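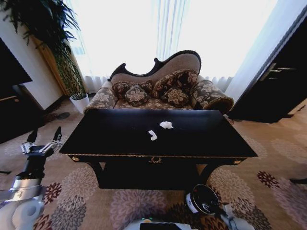
Two crumpled tissues on a glossy black table, ready for a clearing run.

# Tips for recording tidying tasks in a furnished room

These notes are for anyone running sessions at the Zunbridge house. They cover the living room tasks: picking up tissues, straightening cushions, wiping the table. Most of it applies to the kitchen as well, but the kitchen has its own sheet for crockery and water.

## Before you start

- Draw the curtains even if they are sheer. A bright window behind the table washes out that side of the view, and dark furniture in front of it goes darker still. If it is still too bright, wait for the sun to move round or shift the start position so the window is off to one side.
- Walk the floor. Pick up anything that isn't part of the task.
- Open and close both grippers fully, twice. Wipe the finger pads with a barely damp cloth and let them dry. Dusty pads slip on paper.
- Check free disk space. A full afternoon has needed more than people expect, and a session that stops halfway through a pick has to be thrown away.
- Shut the door. A draught will move a tissue.

## Tissues

Use plain white two-ply. Printed ones are fine for a later batch but keep them out of the first.

Crumple each one by hand and don't make them all alike. A tight ball is easy to grip and teaches very little. Mix tight balls with loose wads, half-folded ones and the odd one with a corner sticking up. Change them after 18 picks or so, sooner if they start shedding. Bits of lint on a black top show up badly and the arm operator ends up chasing them.

Put them down in a different place each time. It helps to drop them from a hand's height and leave them where they land. People who place tissues carefully tend to put them in the same two spots all day without noticing. One near the middle and one further back is a good ordinary layout. Also do some close to the front edge, and a few touching each other.

Don't wet them. If you want damp tissue, that is a separate task with its own label.

## Glossy tables

A polished top reflects the arm, the window and whatever is standing on it. Leave the reflections in. Homes have shiny tables and the system has to cope with them. Clean off finger marks and smears between batches, though, with a dry microfibre cloth. Spray polish leaves the surface slippery and light things skate about when the fingers touch down.

Come down slowly. Stop just above the surface, let the fingers straddle the tissue, then close. If you scrape the top, lift off and note it. Lacquer scratches easily and the table has to last.

Table legs that curve outwards catch the base if you park too near. Leave a hand's width more than looks necessary.

## Cushions

Cushions in the same fabric as the seat are hard to tell apart from it, so do plenty of those. Grip by a corner or a side seam, never the middle of the face, where the fingers just push in. Small ones in front come off first. Plump them by hand between runs or they get flatter through the day and all the later examples look the same.

## Good and bad runs

Keep the ones where the first grip misses and the second one works. Mark them "recovered". They are worth as much as the clean ones.

Throw away:

- runs where a person walks through
- runs where the tissue was moved by hand after recording began
- runs where one arm sat outside its starting pose
- anything with a dropped camera feed, even for a second

A run that is only slow is still usable. Don't rush to make up numbers.

## Targets and labels

The May target for table clearing is 559 kept runs, with 100 of them using the left arm only. The Beston flat did 192 before moving on to laundry, and those are already in the shared folder, so don't re-upload them.

Name each batch by room, task and start time, for example "living, tissues, 2 pm". Write the instruction as a person would say it: "clear the tissues off the table" and "put the rubbish in the bin" are both good. Vary the wording across batches. If you use the Flitberg labelling sheet, fill in the lighting column too, as it gets left blank more than any other.

## Packing up

Park the arms low and clear of the furniture. Bin the used tissues. Hoover the carpet once the base is switched off, and look for lint under the table. Put the cushions back the way the owners had them; there is a print on the inside of the cupboard door.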